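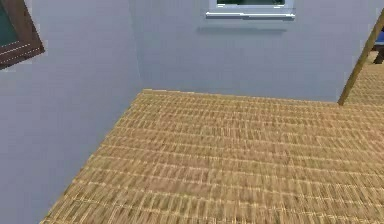
Section 4. Preparing Walls for Painting

This section applies to interior walls finished with Wakside Interior Wall Paint. Read it in full before opening the container. Ceilings, bathrooms and exterior surfaces are covered in Section 6.

4.1 Before You Begin

1. Confirm that the batch code on the lid matches on every container to be used in the same room. Small differences in shade may occur between batches.
2. Move furniture to the center of the room and cover it. Lay drop cloths over the floor covering and tape them down along the walls.
3. Turn off power to the room at the main panel before removing switch and outlet plates.
4. Open at least one window or door to the outside and leave it open until the final coat has dried.

CAUTION: Paint in houses built before 1978 may contain lead. Do not sand, scrape or heat old paint until it has been tested.

4.2 Cleaning

1. Remove loose dust with a soft brush, working from the top of the wall to the bottom.
2. Wash the wall with warm water and a mild detergent. Change the water when it becomes cloudy.
3. Rinse with clean water and allow the wall to dry overnight.

Note: Grease near stoves and hand marks near doorways may need a second washing. Paint applied over grease will not hold. 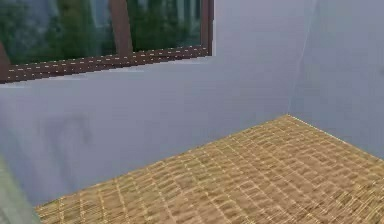 4.3 Masking

1. Apply Rurno masking tape to all trim, glass and hardware that will not be painted. Press the edge down firmly with a putty knife.
2. Do not leave tape in place for more than 2 days. In direct sunlight, remove it on the same day.
3. Pull the tape back slowly at an angle while the last coat is still slightly soft.

4.4 Repairing the Surface

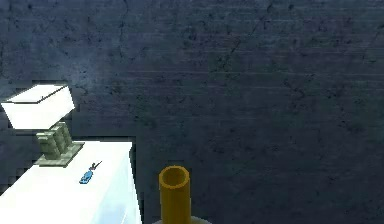

Sound repair depends on a correct reading of the wall, and this should be done in daylight or with a lamp held close to the surface. Hairline cracks may be filled directly; wider cracks should first be opened with a scraper so that the filler has a clean edge to grip. A mottled, dark wall with thin, crack-like marks, some of them running in long diagonals or zigzags, calls for closer inspection, as a stain and a shallow crack can look much the same from a distance. Draw a fingernail across each mark. If it catches, treat the mark as a crack.

1. Press filler into the crack and level it with a flat blade.
2. Wait 30 minutes, then apply a second layer if the filler has sunk.
3. Sand lightly when fully hard and wipe away all dust.

CAUTION: Wear a dust mask and eye protection while sanding.

Note: Cracks that return after filling may indicate movement in the building — have them examined before painting.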